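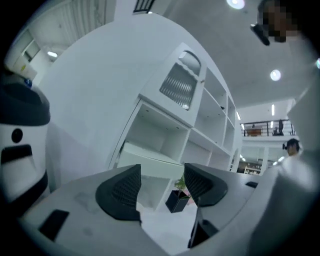

Open jaws, mesh pads, shelves behind. Left unit of the pair.

Ticket 476 – Dullari student robotics club, hand-held gripper kit
Status: open

Hi all, me again! Logging this properly so it doesn't get lost in the group chat like the last one did.

What's going wrong: when we record a two-handed demo, Drererum (our playback software, for the new members) loses the left gripper partway through. The right one tracks beautifully. The left one is fine for a bit, then its path jumps sideways, comes back, jumps again. I first saw it in June and blamed my own wobbly arms, but it's done it for three of us now.

What I've tried so far:

Restarted Drererum and reloaded the Tai profile. No change.

Redid the marker calibration for both cubes. Error on the right came out at 8 and on the left at 22, so there's a clue in there somewhere. I did the left one again after lunch and got 22 again, grrr.

Wiped down the finger pads and the cube faces with a microfibre cloth. Felt good, did nothing.

Went through the log for the worst run. The first dropout is at line 2,461, and every one after it comes when I turn my left wrist inward to reach for the middle of the table. Holding it flat is fine – I can wave it about all day.

Slowed right down. Fewer jumps, but still there, and the competition task is timed so I can't crawl through it.

Last session I put both grippers on the same table with the harness on and went through the pick-up motion in slow steps, to see which cube faces the tracker was keeping hold of.
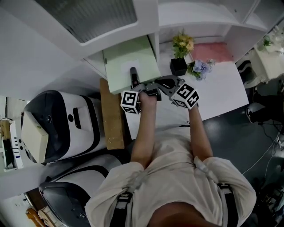
Dimamura support replied that 22 is too high for a cube that's seated properly, and asked whether the mount screws had been checked before calibrating. They'd also like us to swap the two cubes over and run it again, to see if the fault follows the cube or stays with the gripper.

Fair call, I hadn't touched the screws. I'll do the swap next session and post both numbers. If anyone's borrowed the small hex key, please put it back in the grey tub!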